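Kumgate Floor Games list
Digest for September, continued

From: Rongrong Li
To: the list
Subject: Re: tape grids, blue or bust?

Hi all,

Oh, I'm so glad someone brought this up! I have been taping grids on floors since my kids were small and I still get a silly amount of pleasure out of pulling a long strip tight and pressing it down. Jianguo asked a bunch of good questions so I'm keeping his message in here and answering underneath.

Jianguo Xie wrote:

> Hello everyone, new member, first post. I want to lay out a big
> grid for the sorting games in the Zou booklet (the ones where you
> call out a square and people have to put a bowl or a toy in it).
> My floor is plain brown and I don't want to paint on it. I bought
> a roll of painter's tape from Skaltel and did a test square, and
> it came out crooked. One side was longer than the other and the
> corner looked like a bow tie. Three questions:
>
> Does the color matter?
> Do you run the strips all the way across or cut them at every
> corner?
> How fussy do I need to be about straightness? My wife says
> nobody will care. I think I will care.
>
> Thanks, Jianguo

First of all, welcome! And you picked a great game to start with. We played the Zou calling game until dinner went cold one night and I'd do it again.

Color. On a brown floor I love dark blue. It reads clearly from a standing height and it still looks nice, which I know is not a technical argument, but you're going to be looking at it for weeks. I tried tan once (it was what I had in the drawer) and we spent the whole evening arguing over whose square was whose. White is fine too, although mine got grubby fast with everybody walking over it in socks.

Running across or cutting. I've done both and I go back and forth. Long strips are quicker and they look wonderful when you stand back. The catch is that where two of them cross you get a double layer, and that's a spot where a toe can catch. Cut pieces lie flatter at the corners, but then you end up with little gaps and steps where one piece doesn't quite meet the next. If I'm in a hurry I run them long. If I have a podcast on, I cut. Either way you can play on it the same evening.

Straightness. Jianguo, I'm with your wife! Have a look at these two, one close on a crossing and one with a lot more of the floor:
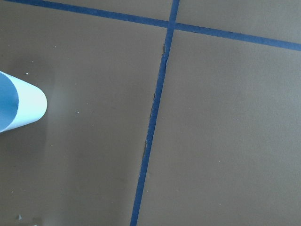
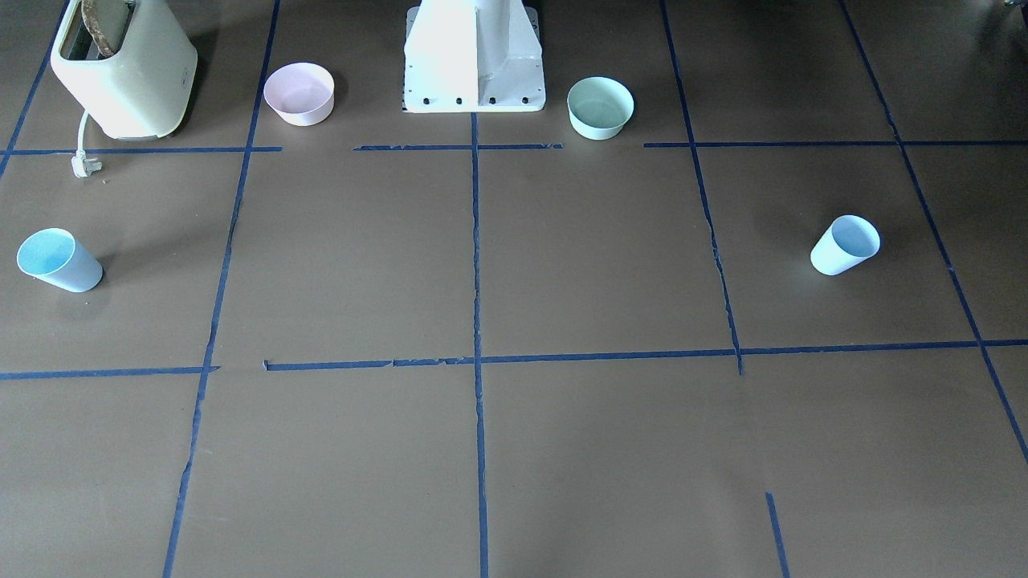
Kumgate list, issue 14

There's a crossing where the strips go straight over each other, and along the side of the long one the edge has a crease or a bit of a lift to it. On the wider one you get torn ends, frayed bits, a line with a gap in it and a small step up where it picks up again. And it's a perfectly good grid! I could call a game on that right now. There are bowls at the back already, a pink one and a green one, and my eye goes to the squares long before it goes to the ragged bits.

Now, how I lay mine out, in case it helps with the bow tie problem. I start with one line down the middle of the floor and I take real trouble over that one. I stretch a string first and put a weight on each end (cans of beans, nothing fancy), then lay the tape right beside it. All the other lines get measured off that middle one. What I used to do was measure each line from the one next to it, and every little mistake got passed along until the last column was as skinny as a hallway.

For the cross lines I measure out from the middle at both ends and make a pencil tick on a scrap of tape, never on the floor. My squares are 14 inches. That's big enough for a cereal bowl with room for fingers, and a grown-up can still reach across two of them without stepping in. If you have very little kids playing, go bigger.

To get a decent corner, I use a big hardcover atlas. Set it against the middle line and run the tape along the other side. I do own a proper carpenter's square and I can never find it.

Pressing down is the part I'd spend time on. Rub every strip with the back of a spoon, and go over the edges again the next morning. If an edge has started to come up, rub it back down, and if it won't stay, cut out that section and put in a fresh piece. Don't lay new tape over the old. I did that all one winter and ended up with a ridge that could stop a toy truck.

Tearing by hand is fine, by the way. I like the ragged look! But if loose ends bug you, snip them with kitchen scissors before you put the strip down, since it's a pain to trim once it's stuck.

On quantity, my grid took 90 feet of tape with the cross lines included. Buy two rolls anyway. I ran out one line short of the end my first time and had to play with a missing row, and we made up a rule for it that we still use (anything that lands in the missing row belongs to the youngest player).

As for taking it up again, go slowly, pull low and back along the floor, and try a little bit in a corner before you commit to leaving it down a long time. My floor has been fine but I can't speak for yours.

One question back to you and to anyone else who plays: do you label your squares? I used to write letters on bits of tape along one side and numbers along the other, and lately I've stopped and we just say "two up from the door, one toward the window." It's slower and so much funnier. Firnico sells a set of little number tiles that I keep looking at and not buying. If anyone has them, do they slide around?

And Jianguo, please send us your grid when it's down, crooked or not. I want to hear how the first game goes and what you used for bowls.

Happy taping,
Rongrong

P.S. The Zou booklet has the calling game with two callers near the back. Skip straight to it once you have four people. It's chaos and I love it.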